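Courses > Heritage Law and Policy > Unit 6 handout

Unit 6: Export licensing and return claims

Two separate systems decide where a cultural object may go. Export licensing controls an object before it leaves a country. Return claims deal with objects that have already left. Students often merge the two in written work – keep them apart.

6.1 Licensing thresholds

Most licensing schemes combine age and value. In the Guerra exercise, a license is required for any object over 100 years old and valued above 4,000. The Guerra register lists 3,451 objects, of which 432 meet both tests. Value is taken at the date of application.
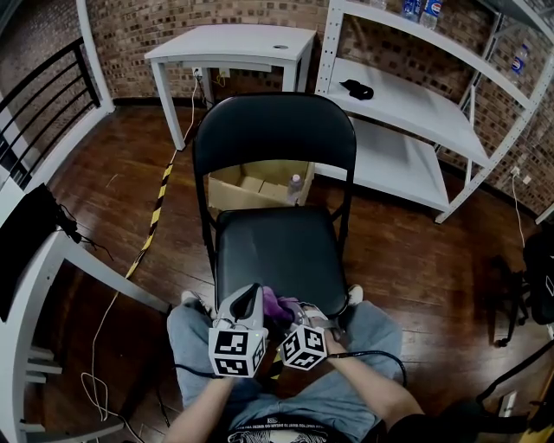 6.2 Return claims

A claimant must establish three points:
- title or a public-law interest in the object
- the date and manner of removal
- the legal standing of the present holder

Good faith purchase is treated differently across civil law and common law systems. In the Arnum file the holder relies on it; in the Drasex file the defense is limitation.

6.3 Reading for the April seminar

Arnum file, pages 1 to 22. Note where the loan agreement is silent on immunity from seizure.

This site uses cookies to remember your settings. Accept | Manage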